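How White Is Painted Snow?
Student project report
Noreen Awan, Introduction to Visual Art, Cloruvdale

1. The question

Most people would say that snow in a painting is white. My project started when I tried to copy a small winter landscape in class and my version looked wrong. I had used white paint straight from the tube for the field, and it looked like a hole in the paper. The snow in the original was a dull violet in most places and a pale yellow near the fence. I wanted to find out how often painters use plain white for snow, and where they put it when they do. 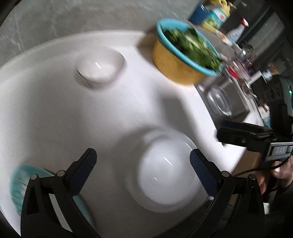

Page last changed: September, 4:40 pm

2. The paintings

I used the online catalog of the Flanberg collection, which has a good number of winter landscapes that can be opened at full size. I picked 100 of them. Each painting had to be in oil, had to be a landscape, and had to have snow on the ground over a fair part of the canvas. I left out pictures where the snow was only on distant mountains. I also left out night scenes after trying a few, as the snow in them was so dark that I could not always tell it from bare ground.

The catalog splits the paintings into two groups, the main rooms and the Colombo bequest. The bequest was photographed more recently and under different lights, which turned out to matter (see section 5).

3. Method

I opened each file in Flamimus, the free color program we have on the classroom computers. It gives the red, green and blue values of any point you click. The scale runs from 0 to 255 for each color, and pure white is 255 in all three.

For every painting I took 30 points inside the snow area, so 3000 points in all. To avoid choosing the spots I liked, I laid a grid over the picture and used the grid crossings that fell on snow. If there were more crossings than I needed, I counted from the top left and skipped every other one until I had the right number. Points that landed on a crack or on glare from the varnish were moved one step to the right.

I then sorted the points by hand into groups: blue, violet, gray, yellow, pink, brown, and white. A point counted as white only if all three values were high and close to each other. My teacher asked me to write down the cutoff before I began so I would not shift it later. I did this on the first page of my notebook.

The clicking took much longer than planned. I had set aside two class periods and ended up doing most of it in the evening at home.

4. What I found

White was one of the smaller groups. In most of the paintings only a few points counted as white, and in several there were none. Blue and gray were the most common, and violet came after them. Yellow and pink showed up mainly in pictures with a low sun, near the horizon and along the tops of drifts.

When painters did use white, it was usually in small areas. It sat on roof edges, on top of fence posts, or in one patch in the middle distance where the light fell. I found very little of it in the foreground. I had expected the opposite, since snow close to you seems brighter than snow far away. In the paintings the foreground is often in shadow, and there are footprints, weeds and wagon ruts that break it up.

The brown group surprised me too. Many painters let the ground color show through thin paint, so the snow looks dirty close up but fine from a distance. One river scene is close to half brown by my count, and I would still call it a bright picture.

The skies were a side question. I took no points there, only notes. In a lot of the paintings the sky is darker than the snow, and under a cloudy sky the difference can be very small. I think this is part of what makes a painted day look cold, but I did not measure it.
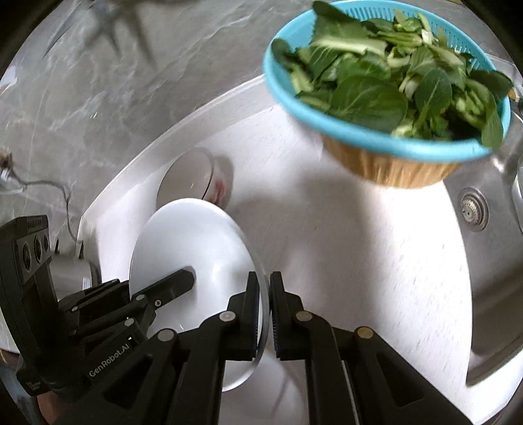

White plate upright in a white sink basin.

5. Problems

The main problem is that I measured photographs of paintings. The Colombo files are cooler overall than the others. A gray wooden frame that appears in both groups comes out bluish in one and almost tan in the other. I compared the two groups separately, and the order of the colors stayed the same except that gray and blue traded places. So I would trust the result about white more than the result about which color comes first.

Old varnish is another problem. It turns yellow with age, and some of my yellow points may be varnish and not paint. The catalog says which paintings have been cleaned, but only for some of them.

Last, I did the sorting alone. Blue and violet are hard to separate at the edges. I sorted the first ten paintings again at the end and moved several points from one to the other - almost none moved in or out of white.

6. The second copy

For the practical part I painted the same landscape again, this time mixing the snow from blue, a little red and a lot of white, with the tube white kept for the roof of the barn. I let it dry and then added the yellow by the fence. The field now lies flat, and the barn roof is the first thing you look at. The trees are still too heavy and I ran out of time to fix the left bank.

Both copies are hanging next to each other in the hall outside the art room, with the color chart from section 4 under them. The notebook with all the values is on the shelf by the door and can be borrowed.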